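Clonau Forums > Shop Floor and Lab > Safety and Good Practice

Thread: Hand guiding two arms over one table, where do you draw the line?

jdumlao
We are rewriting our cell rules at Kerumley and I'd like to hear how other shops handle two-arm tables. Our current sheet says one person, one pendant, and a speed cap for the whole cell whenever the gate is open. It was written when we had a single arm. Now there are two over the same table and the sheet doesn't say which e-stop drops what.

My proposal is that any e-stop drops both arms, no exceptions. Second proposal: no reaching in to reset parts unless both arms are in hold and the operator has said so out loud. Comments welcome.
Jhun Dumlao

gantry_pete
Agree on the e-stop. We had ours split for a while and people hit the wrong one. With a shared work area I don't see an argument for keeping them separate.

The "said so out loud" rule won't last. Ours lasted until December. Use an enabling switch.

rotich_fan
What's the speed cap? Ours is 15 percent with the gate open and people complain about it every week.

jdumlao
Same number here. Nobody has given me a good reason to raise it.

mao_bench3
I'll disagree with part of this. If every part reset needs both arms in hold, you add a lot of dead time. I logged 1298 resets on our Skondero table last quarter. Most of them were somebody nudging a block back to its start position. At 20 seconds for hold and release, that's more than seven hours of standing there.

I'm fine with hold on both arms when a person's hand goes past the table edge. I'm not fine with a verbal call plus a log entry plus a hold for moving one block.
Mark Anthony Ocampo

gantry_pete
Seven hours over a quarter is nothing. Compare it to one incident report.

mao_bench3
It's not nothing when the table is booked solid. But my point is that a slow rule gets skipped. I would sooner have one rule people follow.

k_lindqvist
Whatever you pick, put housekeeping in it. Our audit had 179 findings across the building and a good share were things left on work surfaces. Crumbs, tape ends, screws. They get under a part and the part sits crooked, then someone reaches in to fix it. Fewer reaches is the best safety rule you can write.

jdumlao
Good point, I'll add a wipe-down at the start of each run. Mark, would you accept hold on both arms and drop the log entry? I can get the reset count from the controller.

mao_bench3
Yes. Hold on both, no log, and I'd keep the verbal call only when there are two people at the table.

One more for the sheet. Say where the hands have to park before anyone goes in. We do stacking with three wooden cubes, and the space between the two hands gets small.
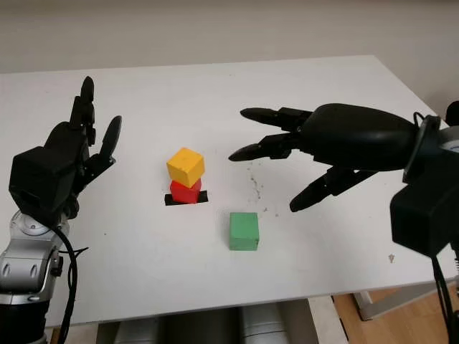

So "in hold" isn't enough by itself if the fingers are still over the part you want to pick up. Ours now reads: both hands back to the marked park position, then hold, then reach. The move back is slow but it's the same move every time, so people learn to wait for it. We also check cable slack at park, both sides.

rotich_fan
Do you test the park position? Ours drifted after a tool change and it took a while before anyone noticed.

mao_bench3
Every 1000 cycles, and after any tool change. It takes five minutes with the gauge.

gantry_pete
I still want the enabling switch. Park then hold is fine, but it depends on the person remembering.

jdumlao
We may end up with both. The switch needs a purchase order, the park rule I can put in this week. I'll post the draft here when it's typed up so you can pick at the wording.

k_lindqvist
Put the revision number on the posted copy. We found three versions taped to the same fence.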